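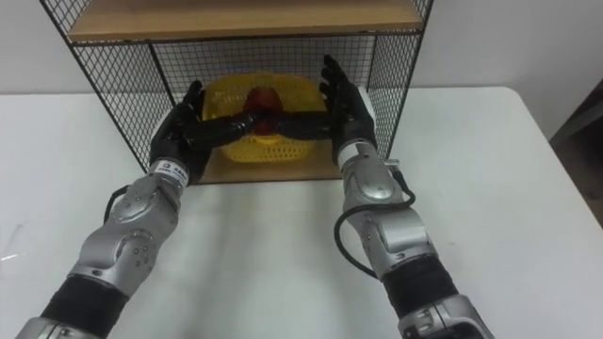

Wire-mesh shelf unit on white table, yellow basket in lower compartment.

Ovton Stores Building - Shelving, Racking and Small Storage Inspection
Period: July 2020
Inspected by: Doaa Abdelaziz
Area: ground floor, rooms 101 to 104, and goods-in corridor

Ratings: P = pass, A = pass with action, F = fail, N/A = does not apply. Comments are required for every A and F. Items carried over from the June inspection are marked (C).

Section 1. Fixed racking

1.1 Uprights plumb, no visible bend or twist
P
Checked with a long level on both faces. Bay 3 is at the limit of what is allowed but has not moved against the June reading.

1.2 Base plates bolted to floor, all fixings present
F (C)
Bay 6, rear left plate has one bolt missing. Reported in June and not closed. Bay to be unloaded from the top down and kept empty until the bolt is fitted and the plate rechecked.

1.3 Beam locking clips fitted at both ends
A
Two clips missing in bay 2, one in bay 5. Replaced during the inspection from the spares box. Spares box now low, reorder from Wistard.

1.4 Load notice fixed to each run and readable
A
Run B notice is faded. The maximum bay load is 2,090 kg, evenly spread, and this line in particular cannot be read from the aisle. New notice to be printed and fixed at eye height.

1.5 Heaviest goods stored at lowest level
P

Section 2. Light shelving and bench-top units

2.1 Feet level, unit does not rock when pushed by hand at the top
A
Tall Prekano unit in room 101 rocks front to back. One foot is wound further out than the other three. Adjust and lock the nut.

2.2 Tall units fixed to wall
P
All brackets tight. The bracket behind the door in room 102 has been painted over, so check the screw heads by feel.

2.3 Wire shelves free of broken welds and sharp ends
A
One loose wire on the second shelf of the unit beside the sink. The end stands proud and will catch a sleeve. Taped for now - shelf to be changed, as tape is not accepted as a repair.

2.4 Shelf clips seated at all corners
P

2.5 Bench-top units set back from the bench edge
P

Section 3. Baskets, bins and tubs

3.1 Free of cracks, split rims and broken handles
F
4 stacking bins in the goods-in corridor have split at the front lip. Withdrawn and put in the scrap cage. Three more show white stress marks at the corners and should be looked at again next time.

3.2 Nothing sticking out past the shelf edge at head or hip height
A
Zaki tubs in room 103 are deeper than the shelf they stand on. Move them to the lower shelf on the opposite wall, where there is room for them.

3.3 Contents below the rim
P

3.4 Contents label matches contents
A
Label 309 appears on two different bins, one holding pipe clips and one holding hinges. The stock list gives 309 as pipe clips. Hinge bin to be given a new number by stores.

3.5 Clean, no oil or standing liquid
P
Drip tray under the lubricant shelf was wiped out before the inspection, so its normal state was not seen.

Section 4. Access and surroundings

4.1 Aisles clear to full marked width
A
Flattened cardboard stacked against run A. Removed at the time. The same comment was made in June.

4.2 Steps and kick stools sound, rubber feet present
P

4.3 Clear space kept below sprinkler heads
P

4.4 Lighting enough to read labels on the lowest level
F
Both tubes out at the far end of run B. Labels could only be read with a torch. No picking from the last two bays until the tubes are changed.

4.5 Floor free of damage and trip points
P
Old chip near the roller door has been filled and is flush.

4.6 Lift truck guards in place at rack ends
N/A
No trucks are used in this building.

Actions before next inspection

Bay 6 bolt: building maintenance, priority
Run B lights: building maintenance, priority
Load notice, run B: stores
Wire shelf by sink: stores
Clips, reorder: stores
Renumber hinge bin: stores
Foot adjustment, room 101: stores
Tubs, room 103: stores

Priority items are to be signed off in person at the bay - a message saying the work is booked does not close them.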